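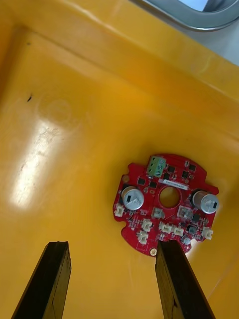 OK so I finally read the whole Brilarby Prize shortlist. All of it, poetry included. A thread, and it's going to be a long one, so get a drink.

First, for anyone who missed it, the Brilarby is a small prize for second books. Second books only! I love that so much. Everybody throws a party for the debut and then book two comes out to total silence, and half the time book two is better.

The poetry winner this year is Yesenia Sánchez for Satalari, and I have been pushing this book on people since March. My sister has a copy. My dentist has a copy (she asked what I was reading, that's on her).

Satalari is the name of a town in the book. You won't find it on a map. It's got a ferry landing, one bad hotel and a radio station that mostly plays weather. The poems are all set there over a single winter and you sort of walk around in it.

My favorite is the one where the speaker is waiting for her aunt at the ferry and keeps rehearsing what she's going to say, and every version gets shorter. By the last stanza it's just "you came." I read it on the bus and missed my stop.

It's 52 poems, one for each ferry that winter. I didn't notice the ferry thing until my second time through and then I had to go back and read it a third time, obviously.

Things I didn't love: the long prose section in the middle. It's eleven pages of hotel guests complaining and I think four would've done it. A friend told me that's the best part of the book so maybe skip my opinion there.

The other one I want to yell about is Vondine by Erdal Bozkurt, which was on the fiction list and did NOT win, and I'm still a bit sore.

Vondine is 691 pages. I know. I put it off for weeks, it sat by my bed holding up a lamp. Then I got a cold and started it out of boredom and finished it in six days.

It's a family novel, three generations running a print shop, and there's a whole chapter about a misprinted wedding invitation that made me laugh so hard I had to put the cold medicine down. The grandmother is one of the great mean old ladies. She fires her own son by mail. He lives upstairs.

Bozkurt's first book was this tiny thing, barely longer than a magazine article, very quiet, very sad. I liked it fine. I had no idea he was funny!! Where was he keeping that?

If the size scares you, read up to the flood. It comes pretty early. If you don't care about these people by the flood then give it to somebody else, no hard feelings.

I watched the prize reading online too. Sánchez read 2 poems and then stopped and asked if she could swap the third one for something new, and the host looked panicked, and she read it anyway. It's about her mother's handwriting. It isn't published anywhere yet and I would like it to be, please, today.

Bozkurt read the wedding invitation chapter and did the voices. He's not good at voices. It was wonderful.

At one point the counter said 2,055 people watching. For a poetry reading! On a weeknight! I got a little emotional about the number, I'm not going to lie.

There was a Q&A and somebody asked Sánchez how she knows when a poem is done. She said she reads it out loud in the kitchen and if she starts tidying up while she's reading, it's not done. I've been thinking about that all week while tidying up.

Someone else asked a question that was really a speech about their own novel. There's one at every reading, I think they travel.

The recording is up on the prize's page, posted 13/01/2022. The sound is rough for the first few minutes and then they sort it out.

A bunch of you asked where I got my copies. Wei, the little bookstore by the train station, ordered both for me and they came pretty fast. They've got a shelf by the register with the rest of the shortlist. The library has Vondine too but the hold list is long, and one of those holds is my mother, so be nice.

Next up is the essay list, which I haven't started. If you've read any of them tell me which one to begin with. Short ones first, my wrists need a break.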